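Nudilura says its plug-in meter can cut standby power use in a typical home by a third. The claim went out in April with a glossy brochure and very little arithmetic.

The figure comes from a trial in Dallutano, where 509 households were signed up to track what their TVs, chargers and game consoles draw when nobody is using them. Only 200 finished. Nudilura's report leaves out why the rest quit, and it does not say whether the ones who stayed were already the type to turn things off at the wall.

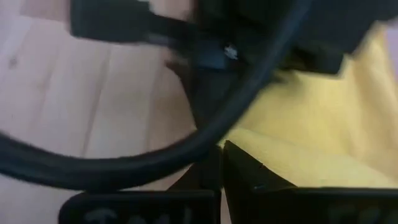
A black power or data cable. Standby draw varies widely from one device to the next.

Then there is the money. The meter sells for $8 a month on a subscription, and the report never sets that against what a household might save on its bill. It talks about "lifetime value" instead, over a lifetime it does not define. Anyone with a power strip and a free hand can get much the same result for the price of the strip.

Fandon, the utility that serves Dallutano, has agreed to offer the meter to roughly 3,000 more customers this fall. A spokesperson said the company was "encouraged by early signs" but would not share its own readings from the trial. Those readings would settle the matter pretty fast.

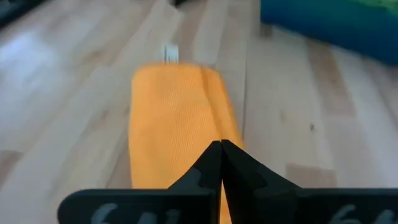

Lori Isaksson

Nudilura also says users picked up better habits around the house, from shorter dryer runs to hanging up towels and cloths to air out. That part rests on a survey sent to people who had just been given a free meter. No dryer use was measured.

The company says a fuller report is coming. It said so last year as well, when the meter had a different name and the promised savings were bigger. Fandon customers will be able to sign up online, and the first month is free.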